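Workshop tips: keeping a hand-gripper bench in order when part of the packing goes automatic

These notes began as a sheet taped inside the cupboard door at the Fosside unit. They cover the benches where people teach the packing cell by doing the job themselves with a pair of hand-held grippers, and the ordinary benches on either side. Úna Fitzgerald asked for them to be typed up when the second shift started in September. They assume you know where the stores are and how to sign out a pair of grippers.

The bench

Set the table height for the shortest person on the rota and give the taller ones a raised stool. Doing it the other way round leads to lifted shoulders and slow work by mid-morning.

Mark the side limits of the table with short strips of black cloth tape. Cloth tape comes away clean after months, where the shiny sort leaves a gum that has to be taken off with white spirit. Replace the strips as soon as a corner lifts. Put the new strip down before taking the old one up, or you will lose the position and have to measure again from the datum screw.

Two-part table tops shift. Run a fingernail along the join at the start of each shift. If it catches, tighten the cam fixings underneath by a quarter turn and try again. A jar with a narrow base will rock on a step that you can hardly see.

Wipe the top with a damp cloth and a drop of washing-up liquid, then a dry one. No spray polish. Kalby sent a free case of it with the tables and it is still in the stores, where it can stay. Polish makes the jars slide and puts a film on the gripper fingers that then travels to everything else.

Grippers

Sign out a matched pair. Left and right are labelled inside the handle. The fingers wear at different rates, since most people close harder with the hand they write with, and swapping them round hides the wear until one slips.

Check the screws on the mounting plates before you start, using the short driver on the hook. Finger-tight plus an eighth of a turn. Plates that have been overtightened develop hairline cracks at the holes. Ní Mhurchú will replace a cracked plate, but delivery takes eight working days and the pair is out of use for all of them.

Clean the fingers with a lint-free cloth and isopropyl alcohol at the start of the shift and after the break. Let them dry fully. Do not scrape at them with a blade to remove label glue. Roll it off with a thumb or use a pencil rubber.

Close on the body of a jar, below the shoulder. Gripping by the lid is quicker and is the habit everyone arrives with, but a lid that has not been fully screwed down will turn and the jar will drop. If the lid is the only part you can reach, move the jar first with the other gripper.

Large curved items, such as helmets, bowls and lampshades, should be approached from both sides at once, with the wrists level. Bring the two grippers in slowly until both touch, then stop, then close. Squeezing from one side pushes the item across the table. Thin brims mark easily, so keep the pressure low and let the brim rest on the fingers where you can.

Change hands for the holding work every half hour. There is a kitchen timer on the shelf for this. The grippers are not heavy when you pick them up at eight in the morning, and they are noticeably heavy after lunch.

Cables

Each gripper has its own cable. Leave a loop long enough to reach the far edge of the table and no longer. The loop should hang on the outer side of the forearm. If it crosses the body it will knock items over on the way back.

Keep cables off the walkway. Where they have to cross carpet, use the woven cover with the hook backing, which grips without adhesive. Gather the spare length in wide figure-of-eight coils and fasten with a fabric strap. Plastic ties pulled tight damage the sheath, and cutting them off damages it further.

Label both ends of every cable. White tape and a laundry pen will do. Rónán Ó Flaithearta spent most of a Wednesday tracing one faulty lead out of a bundle because only the plug end had been marked.

Baskets and containers

Wire mesh is the best choice for the bench. It is stable, it does not trap dust and you can check it from the side without leaning over. Put it toward the back of the table, centred, with the long side facing you for small goods. Turn it for large ones if you need the width.

Look for bent wires on the rim once a week. A bent wire catches labels and thin bags. Straighten it with flat pliers, with a bit of cloth in the jaws to save the coating. If the coating has already gone, touch it in with black enamel and leave it overnight.

Empty the basket completely before each new run. Check the corners by hand.

Lower items in. Dropping them from the rim is faster by very little, and the cell learns whatever it is given. Prulden's installer made this point at the handover and it has held up: where one operator had a habit of tapping each jar twice on the rim, the cell did the same for a fortnight, until those runs were taken out.

What has changed for the people on the benches

Before the cell went in, each packer on the line handled 300 items a shift. The cell now takes the plain cartons, and the same packer handles 100 items, all of them awkward: mixed sizes, clear plastic, rounded shells, anything with a loose lid. The number is lower and the work is harder to do without thinking. Plan rest breaks by time and ignore the count.

Lifting has gone down. Standing still has gone up. Anti-fatigue mats were refused for the teaching benches because they creep on carpet, so wear shoes with a proper sole and walk to the far end of the unit and back at each break.

Nobody lost a post at Fosside, but two jobs changed title and one changed grade. Kathleen Ó Néill went from line packer to bench lead and had to ask twice for the grade to follow. If your duties now include teaching runs, get that written into your job sheet in the same month. It is much easier to settle early.

Teaching runs should be shared out. At first they went to whoever was quickest, and the result was a cell that worked at one person's reach and one person's pace. The rota now puts every packer on for 33 minutes at a time, an odd figure that comes from the length of the recording block. Slower operators often give the steadier runs. Let them work at their own speed.

If you make a mistake during a run, finish the movement, put the item down and press the foot pedal to mark it. Do not try to correct it in a hurry.

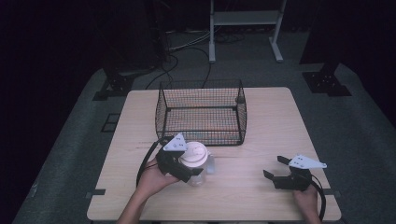
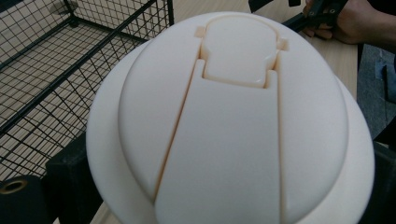
End of shift

Put the grippers back on their pegs with the fingers open. Storing them closed flattens the pads, and the flat spot shows up as a slip on smooth plastic the next day.

Unplug at the bench end first, then at the stand. Coil, strap, hang. Do not leave a coil on the floor for the cleaner to move.

Return loose goods to the stores by type, jars with their lids on. Anything cracked goes in the red tub, with a note of which run it was in. Helmets go crown up on the slatted shelf. Stacked inside one another they scuff, and a scuffed shell reflects the lamps differently.

Write up faults in the book, one line each, with the gripper pair number and the time. "Left slow to open, 2.40" is enough. Eamon Heffernan reads the book at seven each morning and can only deal with what is in it. Verbal reports at the door get forgotten, including by him.

Spare pads, fabric straps and laundry pens are in the second drawer. If you take the last of anything, put the empty packet on Úna Breathnach's desk and it will be reordered with the weekly list. Isopropyl is kept separately in the metal cabinet - the key is with the shift lead, and the bottle goes back before the lamps go off.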